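Dillport Excavation, Trench and Stores Inspection Checklist

Site: Dillport lower terrace, Roman-period bathhouse and adjoining street
Inspection date: 2018-07-17
Inspected by: Clémence Masson, site safety officer
Received by: Abelardo Paucar, field director

Ratings: S = satisfactory; A = action needed; N = not inspected

Section 1. Access and perimeter

1.1 Perimeter fence complete and upright: S
1.2 Gate locked outside working hours: S
1.3 Visitor path marked and free of trip hazards: A
Comment: The rope line along the east side has come away from two posts. Visitors have been stepping over the exposed curb of the street. The rope is to be refixed and the path moved one meter back from the curb.
1.4 Emergency vehicle access clear: S

Section 2. Trenches

2.1 Trench edges clear of spoil and tools: A
Comment: Buckets and mattocks were found on the north edge of Trench 3, directly over the area where the hypocaust pillars are being cleaned. Tools are to be kept at least one meter from any edge.
2.2 Sides stepped or shored where required: S
Comment: Shoring in the drain cutting was supplied by Skastska and was checked against the delivery sheet. All braces are present and tight.
2.3 Ladders secured at top and bottom: S
2.4 Unexcavated baulks stable: A
Comment: A crack runs down the west baulk from the topsoil to the burned layer. No one is to work beneath it until the face has been cut back. The section drawing must be completed first, from the far side of the trench.
2.5 Exposed mosaic covered at end of day: S
2.6 Standing water removed: S

Section 3. Standing remains

3.1 Wall tops checked for loose stone: S
3.2 Temporary props under the furnace arch: A
Comment: One prop has been set on bare soil without a base plate. A plate is to be fitted before the arch is photographed. The mortar samples taken in June did not affect the arch, and the sampling holes have been filled as agreed with the conservator.
3.3 Warning signs in place: S

Section 4. Finds hut and stores

4.1 Shelving fixed to wall: S
4.2 Crates labeled with context number and weight: A
Comment: The stores register lists 228 crates. Those from the street drain carry context numbers but no weights. The shelves are rated at 300 kg each, and compliance cannot be confirmed until the crates have been weighed.
4.3 Heavy crates on lowest shelf: S
4.4 Conservation chemicals locked away: S
4.5 Fire extinguisher present and in date: S

Stacking of materials was examined separately at the request of the field director, following the loss of two roof tile fragments from a crate that slid off a pile in the washing area.

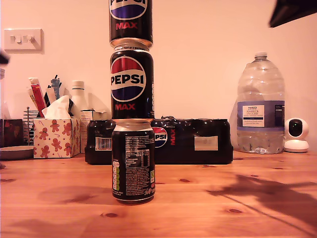

The washing area now holds ceramic, tile and painted plaster, and each is stored in a different size of crate. Smaller crates had been placed on larger ones without regard to whether the bases locked together. A column of single items resting lid to base, like the black Pepsi Max cans stacked one on another on the pine table, has no side support and depends entirely on the item beneath it. Crates are therefore to be stacked against a wall or in adjoining rows, never as a single column in open floor space. Painted plaster is not to be stacked at all. Trays of plaster should be placed on the drying rack supplied by McPhee, with one tray to each runner.

4.6 Height of crate stacks within limit: A
Comment: The limit is three crates. Several stacks of tile exceeded it. These were taken down during the inspection.
4.7 Floor clear between rows: S

Section 5. Equipment and welfare

5.1 Hard hats worn in Trench 3 and under the arch: S
5.2 Electrical leads tested and tagged: S
5.3 Flotation tank pump guarded: A
Comment: The guard on the Flarel pump is held by one bolt of the required four. The pump is out of use until the missing bolts are replaced.
5.4 First aid kits stocked: S
Comment: There are six kits on site. All were opened and checked.
5.5 Drinking water and shade available: S
5.6 Total station tripod stored safely: N

Actions outstanding

The rope line, the tools in Trench 3 and the furnace arch prop are to be dealt with before work resumes. The west baulk remains closed. Crate weights are to be entered in the stores register by the finds supervisor and a copy sent to the site office. The pump may be returned to use only after it has been signed off by the safety officer.

Signed: C. Masson
Countersigned: A. Paucar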